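Chapter 3
Capacitors, or Where the Charge Waits

When I started out repairing radios I thought of a capacitor as a tiny battery, and I held on to that idea far too long. It does store energy, sure, but there's (usually) no chemistry making the voltage. You've got two conductors with an insulator between them, and charge piles up on either side until somebody gives it a path home.

Sizes first, and please learn these now! One farad is huge. You'll mostly meet microfarads, and 1000 nanofarads make one microfarad.
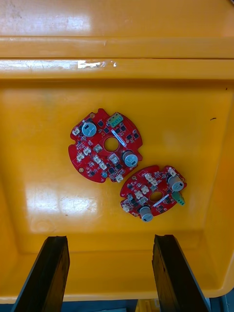 Figure 3.1 Round circuit boards in a yellow bin.

My first real lesson came from an old Clurkel amplifier I bought in Custidstead one August. It hummed like a fridge. I swapped the tubes, I swapped the cord, I blamed the house wiring, and the whole time it was one tired filter capacitor that had lost most of its value. A new one went in before dinner and the hum was gone.
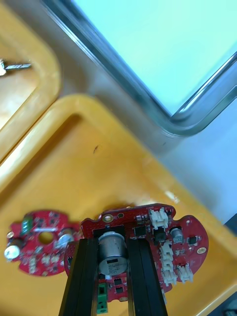 Palamarchuk read a draft of this page and objected that I'd skipped the danger, and that a filter capacitor charged to 80 volts can stay charged well after the plug is out. Fair enough! So we'll do discharging in Section 3.1, before you touch a single part, and then work through how long the charge takes to drain through a resistor.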